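Hadden
News and announcements

29th January – for immediate release

Hadden opens orders for Flona, the hand-held gripper kit for people who would like a robot to do the laundry eventually

Hadden has today opened orders for Flona, a pair of hand-held grippers for recording household work in the places where household work happens. Each kit holds two grippers, a camera for each, cables, a charging dock, spare finger pads and a printed guide short enough to be read before it is lost.

Flona is meant for research groups and small robotics firms that need demonstrations of ordinary jobs: folding, sorting, stacking, putting away. A person holds one gripper in each hand and gets on with it. The cameras record what the fingers are up to, and the recordings are then used to teach a robot arm fitted with the same fingers. The robot arm is not included, and it will not fit in the box.

The company's first product, Marchuk, did a similar job from a bench. It was accurate, heavy and bolted down, and buyers were polite about it. The most common request in their feedback was for something that could be taken upstairs. Flona weighs less than half as much as its older relative and needs no bench, no bolts and no second person to read out the instructions.

Clothes first

Hadden has chosen laundry as the launch task, on the grounds that every home has some and few people object to a stranger tidying it. Fabric is also a fair test of a gripper. A mug stays the shape it was when you picked it up. A pair of shorts has no such loyalty, and dark ones are worse, as their folds are hard to make out even for the person who owns them.

The trial recordings were made in lived-in homes over 31 sessions, most of them in August, when the heat did little for anybody's folding. They gave 1621 usable clips. The clips that could not be used have been kept as well, and Hadden says it has learned a good deal from them, chiefly about duvet covers.
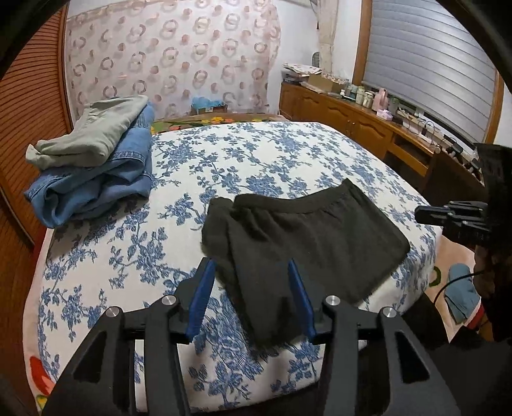
Flona at work on the folding: dark shorts on the bed, folded denim alongside.

What is in the hand

Flona's fingers are carried on black linkages, with ridged blue pads on the inner faces. The pads are the part that took longest. Early versions gripped cotton very well and then declined to let go of it. The present ones hold a waistband or a hem with a light squeeze and release it when asked, and they can be swapped in a minute or so with the small key supplied. A second small key is supplied for when the first goes missing.

The linkages keep the two fingers matched as they open and close, so that the opening recorded by the tool is one a robot arm can copy. Battery life is around 60 minutes per charge, which Hadden found to be slightly longer than most people's patience with folding.

Setting up is a matter of switching on both grippers, touching the fingertips together and waiting for the tone. There is nothing to stick to the walls and no need to clear the room first. Hadden would in fact prefer that buyers left their rooms alone – a robot that has only seen a tidy shelf will be no use to most of the population.

Software and service

Each kit comes with a year of Drudow, the company's sorting and checking service. Drudow takes in the recordings, lines up the left and right hands, and marks any clip where the view was blocked or a gripper was put down and forgotten. Buyers may also run the same checks on their own machines if they do not wish to send pictures of their bedrooms to anyone, a position the company regards as reasonable.

After the first year Drudow is charged by the month and can be stopped at any time. The recordings remain the buyer's property throughout.

Ordering

Flona can be ordered now from Hadden directly, singly or in sets of 6 kits for groups recording in several homes at once. Kits are sent out in the order in which payment arrives. Owners of Marchuk can return it for a discount, provided they can get it off the bench.

Spare pads, cables and keys are sold separately. The keys are expected to do well.

Notes to editors

Hadden designs and sells recording tools for robotics research. Flona, Marchuk and Drudow are product names and should be written with a capital letter and no exclamation mark.

Loan kits for review are available through the Hadden press desk. Reviewers are asked to supply their own washing.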